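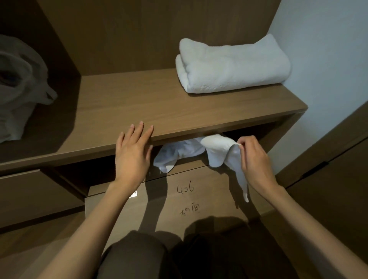 How to budget for head cameras and a two-arm robot for room service tasks

By Asif Satti

This guide is for small teams who want to teach a robot the work of a hotel room, and who must first ask somebody for money. I made the plan for our group at Sasstead, and I made several mistakes in it. Prices change quickly, so I give the order of the steps and only a few numbers.

Step 1. Write the task list before the shopping list

Go through a real room and write each task as one short line with a verb: pull a cloth out of a drawer, fold a towel on a shelf, drape a towel over a bar. Our list had 53 lines. Mark each line as "one hand" or "two hands". If most of your lines say two hands, a single arm will disappoint you, even if it is very cheap.

Step 2. Decide how many hours to record

Recording people is the first cost, and it is easier to estimate than the robot. We planned 200 hours with persons wearing a camera on the head. Divide your hours by what one person can do in a day with proper breaks, and do not plan full days. A camera on the head becomes heavy after lunch.

For each recording kit, put these lines in the sheet:

Camera and head strap
Spare battery, one for each camera
Memory cards, double of what you think
Charger with enough ports
Disk for the backup copy

The backup disk was missing from my first sheet. Please do not forget it.

Step 3. Measure the room for reach

Take a tape measure to the lowest drawer and to the highest bar, and write both heights from the floor. Many arms are sold by their reach, but the reach is counted from the shoulder, so you need also the height of the stand. A towel bar mounted high on the wall can move you to the next price class, or it can add a lifting column to the order. Ask the seller to quote the column separately.

Measure also how much free floor remains with the wardrobe door open. The base must stand there. 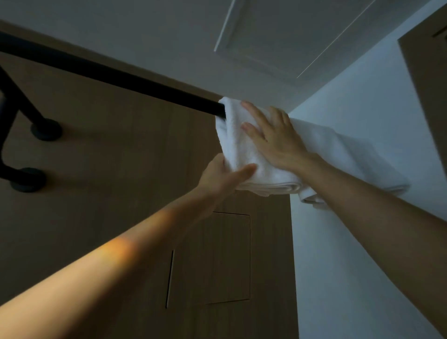 Step 4. Compare the grippers on cloth

Ask each seller for a test with a thick terry towel and with a thin cloth. These are two different problems. In the thick towel the fingers must open wide enough for several layers, and in the thin one they must pinch well. We asked Iltia and Ghumman for the same test and sent both of them the same towels. Put one set of spare finger pads in the budget for each gripper.

Step 5. Rent or buy

We rented the arms in September from Wostirport and bought the cameras. The rental was 266 per day for the pair, with transport not included. Compare the rent with the purchase price only for the days when the robot will really work - the weeks of waiting for software are also paid days if the arms are already in your room.

Step 6. Add the lines that are easily missed

Delivery and insurance, room hire, laundry, pay for the people who label the recordings, and some money for repair. I now keep the repair money on its own line, so that it is not spent on cables.

Last revised December 2020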